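본문 바로가기
감각 조절 조끼, 정말 사야 할까

자폐가 있는 둘째를 키우다 보면 물건 추천을 많이 받는다. 작년 12월에는 무게 조끼였다. 부모 모임 단체방에 Liviver라는 조끼 링크가 올라왔고, 하루 만에 후기가 줄줄이 달렸다. 입히자마자 차분해졌다, 숙제를 끝까지 했다, 밤에 안 깬다. 나는 이런 글을 보면 일단 팔짱부터 낀다. 조끼 하나가 집중력과 수면과 기분을 다 해결해 준다면 우리가 지금까지 다닌 치료실은 뭐였나 싶어서.

그래도 샀다. 안 사고 의심만 하는 것도 좀 비겁한 것 같았다. 할인해서 51달러였고 배송비는 따로 붙었다. 판매 페이지에는 '200가정이 선택한'이라고 쓰여 있었는데, 선택한 것과 효과를 본 것은 다른 얘기다. 몇 집이 반품했는지는 어디에도 없었다.

둘째는 일곱 살이고, 옷에 대해서는 아주 확고하다. 목 뒤 라벨은 전부 떼야 하고 양말 솔기는 발가락 위로 오면 안 된다. 그런 아이한테 묵직한 조끼를 입히라니. 첫날은 소파 위에 그냥 올려 두었다. 둘째 날에 아이가 와서 주머니를 만져 보더니 안에 든 추를 하나씩 꺼내 창틀에 줄을 세웠다. 셋째 날에도 줄을 세웠다. 솔직히 그 추만 따로 팔았으면 더 만족했을 것이다.
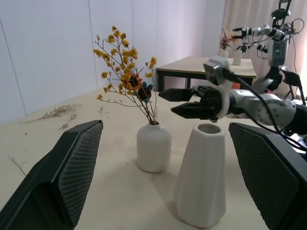 결국 입기는 입었다. 약 3주 동안 저녁 먹기 전에 잠깐씩, 본인이 가져올 때만. 나는 달력에 입은 날은 동그라미를 치고, 그날 잠든 시각을 옆에 적었다. 남편은 뭘 그렇게까지 하냐고 했지만 적어 두지 않으면 나도 단체방 후기처럼 좋은 날만 기억할 게 뻔했다. 나중에 펼쳐 보니 입은 날이나 안 입은 날이나 잠드는 시각은 비슷비슷했다. 제일 일찍 잔 날은 수영을 오래 한 날이었다.

작업치료사인 Consuelo Correa 선생님께 달력을 보여 드렸다. 선생님은 맞는 아이도 있고 아닌 아이도 있다면서, 아이가 싫다고 하면 바로 벗기고 입은 채로 재우지는 말라고 하셨다. 광고보다 훨씬 심심한 대답이었는데 나는 그쪽이 더 믿음이 갔다. 같은 방에 있는 Theerawat Rojanasak 씨네 아들은 학교 버스에서 꼭 조끼를 입으려고 한단다. 그 집 얘기까지 의심할 생각은 없다. 아이가 스스로 찾는다면 그걸로 이유는 충분하니까. 다만 그 집 아이가 좋아한다는 게 우리 아이한테도 통한다는 근거는 못 된다.

요즘 단체방은 또 Talach라는 소리 차단 텐트로 시끄럽다. 이번에도 '인생템'이라는 말이 벌써 몇 번이나 올라왔다. 우리 집에는 식탁에 이불을 덮은 텐트가 이미 있고, 둘째는 거기서 나올 생각이 없다. 누가 써 보고 별로였던 점까지 적어 주면 그때 다시 생각해 보려고 한다. 조끼는 필요한 분 있으면 댓글 주세요. 추 하나는 아이가 안 내놓아서 빼고 드립니다.

2025-05-31
댓글 3개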